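About Catside

Catside sells secondhand wooden blocks and paints new ones. We work out of two rooms in Iddale, and we have 381 sets on the shelves as of this summer. If you came looking for a philosophy of childhood, there isn't one on this page. We've read a lot of those and we're not convinced by most of them.

What we do

People send us old blocks. We sort them, wash them, sand whatever has splintered, and put them back together in sets that match closely enough in size to stack. Anything we can't match goes into mixed bags, sold by weight. We also paint plain cubes in a small range of colors, mostly red, yellow and a blue that we keep changing because we still don't like it.

That's the whole business. We don't sell lesson plans, subscription boxes or flash cards.

What we don't claim

Toy companies say blocks will make a child better at math. Maybe. We've looked at what gets quoted on the packaging and it usually says a good deal less than the packaging does. Children who have blocks at home also tend to have other things at home, and sorting out which one did the work is harder than a label makes it sound. We sell blocks because children play with them, and because a decent one can be handed down.

We're just as doubtful about the word "natural." A painted cube is wood with paint on it. If you want bare wood, buy our bare sets, but don't buy them because a website told you color is overstimulating. We asked one supplier where that idea came from and got back a brochure.

"Heirloom" is another one. Some sets last and some get left out in the yard. We had a batch come in from the old Flustska nursery that had plainly been used as hammers, and more than half of it was still fine after sanding.

How we grade

There are 3 grades, and they describe looks only. First grade has even paint and clean corners. Second grade has small marks, some wear on the painted faces, and corners that have gone soft. Third grade is for people who intend to repaint or who don't care, and it's our best seller by a long way.

We tried a five-step scale for a while. Two of us would grade the same cube differently before and after lunch, so we dropped it.

Buyers sometimes ask why a used set costs nearly as much as a new one at the big stores. Fair question. Sorting takes hours, and hours are most of the price. If the new one suits you better, get the new one.

Matte or gloss

Catside Workshop Notes
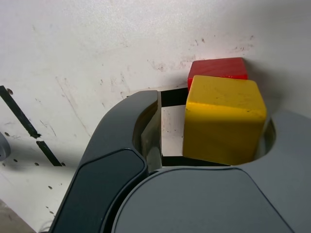

By the Catside bench, Iddale — updated 7/30/26

We get more mail about finish than about anything else. The yellow cube has a matte surface with a bit of wear and a few dark specks on top, and under our rules that's second grade. The red one behind it has a glossy top that throws the light back. Some customers are sure the gloss is slippery and ruins a tower. Others swear the matte picks up dirt. We built towers 20 high from each and knocked over both kinds ourselves, so we're staying out of it. Pick the one you like the look of.

Color is the same story. Yellow in particular looks deeper on a side that gets less light, and we've had sets returned as "mismatched" that matched perfectly well once they were all turned the same way up. Check yours near a window before you write to us.

Sending us blocks

We take plain wooden cubes, bricks, arches and cylinders, painted or not. We don't take plastic, magnets or anything with a battery in it. Please take the stickers off first. We pay by weight after sorting, and the rate is posted at the counter and on the Buthelezi Street door. It isn't much. If you expect a large check for the contents of your attic, you'll probably be annoyed with us.

Schools can ask for a tray of samples before ordering. Keep it 2 weeks, let the children at it, and send back what's left.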